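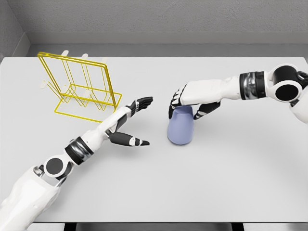
Figure 1. Simulation of the cup task. The right hand is on the cup, and the left hand is open near the yellow rack.

Progress report to Narneo, second period
Project: Two-arm handling of kitchen items, Flosevdale laboratory
Prepared by: Zinhle Mahlangu

1. Status of the work

In this period we planned to finish the simulation stage of the cup and rack task and to begin the tests on the real arms. The simulation stage is finished except for one point, which I describe in section 2. The tests on the real arms have not begun. I decided in July to stop the transfer until this point is closed, and I ask Narneo to accept the new order of work in section 4.

2. The fault

During a series of 50 simulated runs, the controller did not keep the cup in the right hand in 13 of them. The grip was reported as "closed and stable" in all of these runs. The software therefore continued to the next step, and the arm moved toward the rack as if it still carried the cup. No warning was written to the log. We found the problem only when Van der Merwe, our partner for the evaluation, compared the position of the cup with the position of the hand.

I consider this a safety matter, although no hardware was in use. On the real arms, the same fault would allow a cup to fall while the other hand is waiting close by, and the arms would not stop.

3. What we know about the cause

The grip check reads only the finger joint angles. It does not look at the contact between the thumb and the cup. The cup is tapered and the hand takes it from above, at the narrow end, so a small error in the thumb position has a large effect. When the cup is tilted, the angles of the fingers can still be inside the permitted range.
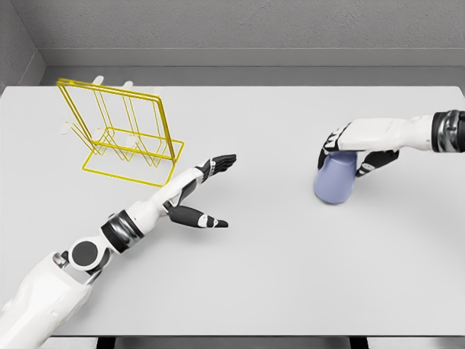 Figure 2. The cup slightly tilted under the right hand, with the left hand empty.

We also changed the friction value of the cup, to see if the fault came from the simulation itself. The number of lost cups became smaller, but the false "stable" message remained. For this reason we believe that the main error is in the check and that the friction value is a secondary question.

4. Measures and next steps

The Troltetti module, which controls both arms, now has a second check on the thumb contact. If the two checks do not agree, both arms must stop. In the first 23 runs with this change there was no false message, but in 2 runs the arms stopped without need. We must still adjust the limit.

We will repeat the full series with the new limit and send the logs to Van der Merwe. The real arms will be used only after their written approval. The budget is not changed by this delay, but the first hardware test moves to the next period.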